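Prevov resets its training cell after gripper fault

September 29, 2019

Prevov has put the simulated version of its handling cell back into use after a week of work on the gripper settings, the company said in a note to customers. The cell is the one used to try out pick-and-place programs before they go to the real arm at the Bednarek works.

The trouble was with grip width. Operators at Bednarek had reported that programs which ran cleanly in the model were closing too far on the real machine, and stopping on a force alarm. Lena Ostrowski, who looks after the cell for Prevov, traced the fault to a closing limit in the model that was 4 mm out. It had been carried over from an older gripper when the files were moved to Flimen, the simulation package Prevov adopted last year.

Correcting the number took minutes. Checking it took the rest of the week. Ostrowski set the cell up again from the base upwards -- arm mounting, table height, camera positions, then the fingers -- and compared each value with the sheet kept beside the real machine. She then ran the standard set of test objects, with the dumbbell as the main piece because its bar is narrow and its ends leave little room for the fingers.

"If the fingers are set wrong, the bar shows it first," she said. "A box will forgive you. I would sooner find out on the bar."

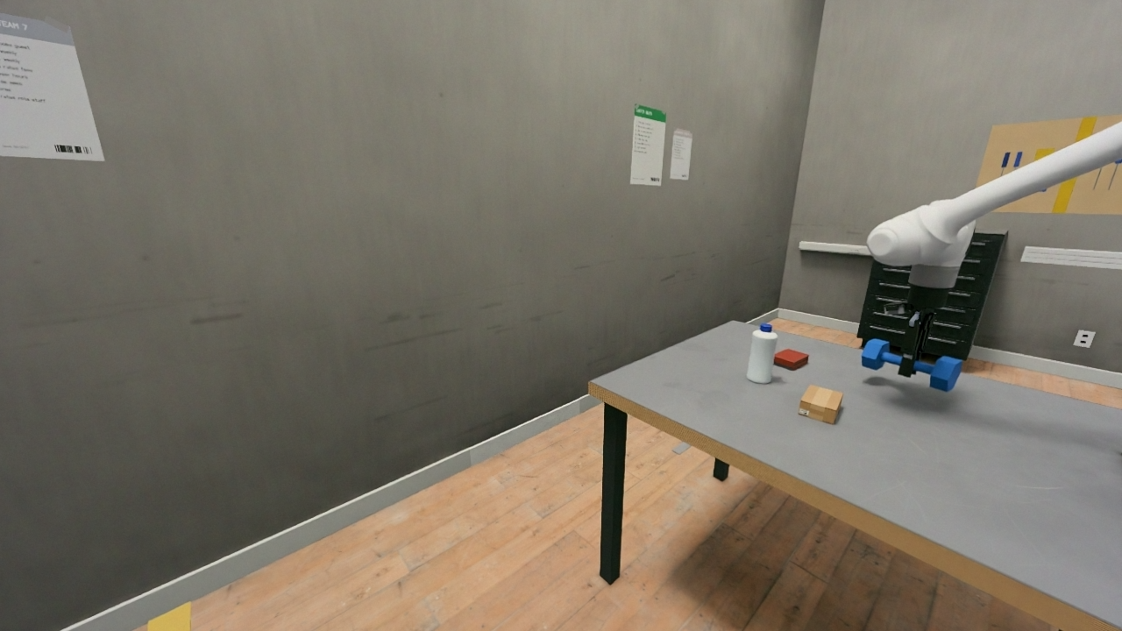
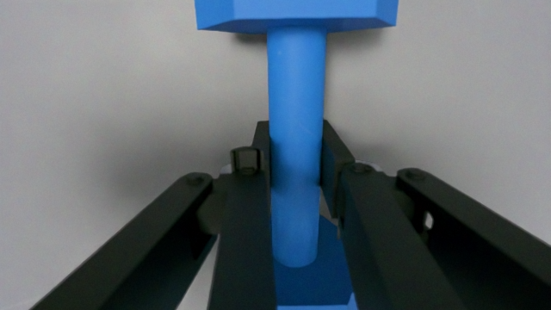
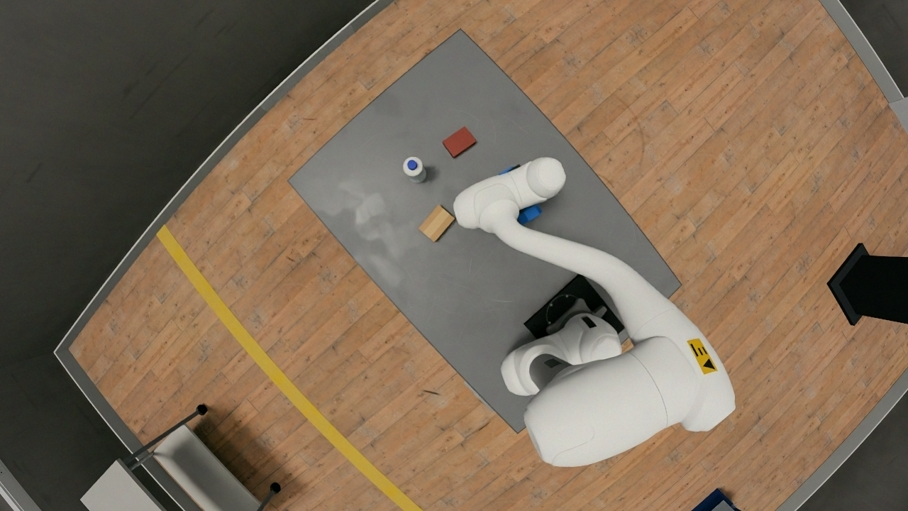 *Simulated views of the Prevov handling cell. The first two show the dumbbell in the gripper; the third looks down on the arm and the grey work surface.*

The test run was 500 grips, split between the objects and repeated with the camera views switched. A grip is passed when the fingers stop inside the closing limit and the object stays put through a short lift. Any that fail are saved with the joint positions so they can be played back.

Two other jobs were done while the cell was out of use. The wrist was given a new zero position, which had drifted from the one on the sheet after a software update, and the friction values for the finger pads were entered again from the supplier's figures. Prevov has also asked that nobody edit the shared gripper file directly. Changes now go to Ostrowski, who keeps the master copy.

Customers who saved programs against the old file will need to open them and accept the new limit. Prevov says most will need no other change, but programs that handle parts under 40 mm wide should be run through once in the model before they are sent to a machine.

Bednarek will load the corrected settings in October, during its planned stop. The pads on the real gripper are to be changed at the same time -- they are due at 3000 hours -- and the force alarm will be tested before the line starts again. A second customer, Zelula, uses a different gripper and is not affected.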